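Cómo limpiar y cuidar una mesa de piedra pulida con vetas

Publicado el 14 de octubre de 2021 en la sección Casa de Dotidus

En abril cambiamos la mesa del comedor por una de piedra gris. La compramos de segunda mano en Hekbridge, pagamos 240 euros y el transporte fue aparte, 77 euros más. Yo no sabía nada de piedra y al principio la limpiaba con lo mismo que la cocina, con vinagre. Fue un error. Escribo los pasos que sigo ahora, por si a alguien le son útiles.

Lo que se necesita: dos paños de microfibra, agua tibia, jabón neutro sin perfume y un cuenco pequeño.

Primer paso. Retire todo de la mesa y quite las migas con el paño seco. No frote, solamente arrastre hacia el borde. Un grano de arena debajo del paño puede rayar el pulido.

Segundo paso. Ponga una cucharadita de jabón en un litro de agua. Moje el paño, escúrralo bien y páselo en tramos cortos, de un lado a otro.

Tercer paso. Aclare con agua limpia y seque enseguida con el otro paño. Si el agua se seca sola, deja cercos, y en una superficie brillante se notan mucho.

Cuarto paso. Agáchese y mire la mesa de lado, contra la ventana. Así se distingue lo que es mancha de lo que es dibujo de la piedra. Las vetas blancas finas, como de hielo agrietado, y las de color óxido o naranja son del dibujo y no hay que insistir en ellas. 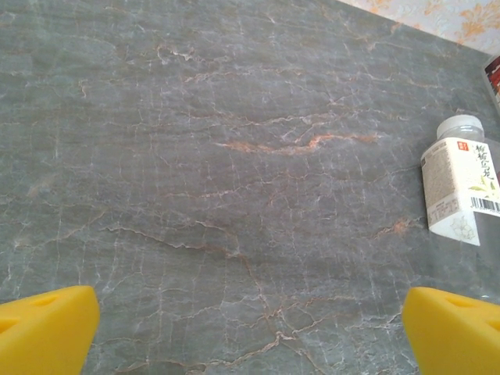 ¿Cada cuánto tiempo conviene aplicar el sellador?

Una vez al año es suficiente en una mesa de uso diario. Para saber si ya toca, deje unas gotas de agua durante diez minutos: si la piedra se oscurece debajo, necesita sellador.

Yo utilizo el de Zerkier, que se extiende con un paño y se retira a los quince minutos. Hay que dejar la mesa sin usar hasta el día siguiente.

Para las manchas de aceite preparo una pasta de bicarbonato y agua, espesa como yogur. La cubro con film y la dejo toda la noche. Pruebe antes en una esquina que no se vea mucho. Limón, vinagre y antical no los ponga nunca si no está seguro de qué piedra tiene, porque el mármol pierde el brillo.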